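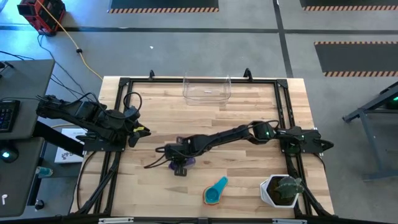 ## Tamex two-arm bench: review after one budget cycle

We bought the bench in September as a package: hardwood strip top, black aluminum frame, two mounting plates, one arm on each side. Ankit Tiwari did the ordering and I set it up with Tín Võ.

**What we like.** The frame is stiff. Both arms reach the middle of the top, so one cup or bin can be worked from either side. The rail takes clips and brackets, and we add them as we need them.

**What we don't.** Cables. The arm leads are long and sag over the work area, and Tamex sells the guides separately. Plan for 14 per bench. The quote also left out floor mats and power. We ended up running a yellow extension cord across the concrete, and a proper floor outlet is now on next year's list.

**Cost notes**

- Clips, brackets and test objects: some $300
- Setup: 20 hours for two people
- Spare gripper fingers: order with the arms — the wait is long otherwise

Balogun quoted less for a similar frame but wouldn't include the plates. I'd buy the Tamex again, with the guides on the first order.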